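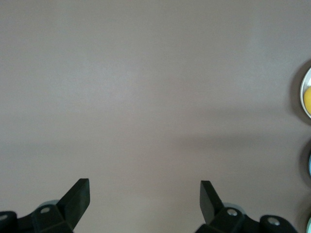

Tables, rooms and the November swap

Quick one from me, am typing between two phone calls so forgive the mess.

The swap is on again. Same hall on Bekent Street, side entrance, doors at 9:30 in the morning. Setup from 8. If you signed up for a table you have a table, stop emailing me to check (you know who you are, love you anyway). 54 tables booked as of last night. Last year's floor plan won't work with that many so Ngọc Huỳnh is redrawing it and will post it by the coat rack. Please don't move your table once it's placed. The aisle by the kitchen got so tight last time that the soup cart couldn't get through.

What to bring: kids' winter coats, boots, snow pants, mittens in pairs. Puzzles if all the pieces are there. Books yes, encyclopedias no. No car seats, no cribs, no helmets, we can't check them and I don't want to have that talk again at 9 am with a line out the door.

Coats with broken zippers are fine, just pin a note on. The mending corner is back, three machines this year, and somebody donated a huge box of zipper pulls.

Tickets

Swap tickets work like before. One item in, one ticket. Coats and boots get you two. Unused tickets from spring are still good, even the green ones. If you have nothing to bring come anyway, ask at the front for a starter strip, it's 5 tickets and no questions.

Toys are going on the stage this time. Parents asked for it so the little ones aren't underfoot by the boots. Someone needs to sit up there from 10 to noon, still looking. You get a chair and all the coffee you want.

Money stuff

The bake table made 740 dollars in spring!! That covered the hall and the new clothing racks, with 80 left over which went to laundry for the leftover coats. So bake if you can. Label nuts. Label them even if you think it's obvious, walnut brownies look exactly like brownies. Bars and cookies sell best, whole pies just sit there untill closing and then I end up buying them.

Cash box only, no cards. Small bills please, we ran out of ones almost right away.

Parking

The lot behind Kamata Bakery is OK after 8:30, not before, their delivery truck needs to swing in. Do not park in front of the dentist. Street parking on the hill side is free all day and it's a short walk, hand carts live just inside the side door. Bring them back when you're done.

After

We close at 1. Whatever's left gets bagged by size and goes to the school coat closet first, then the shelter. Bags get picked up at 2 so we need hands for that last hour, teens welcome, it counts for service hours and I'll sign the form on the spot. Bring the form! I dont have blanks.

Lost from last time: one gray kid's scarf with a fox on it, a casserole lid, a set of keys with a bottle opener. All in the drawer under the front desk.

Table questions to Ngọc, everything else to me. Back with a bake list next week if I get enough names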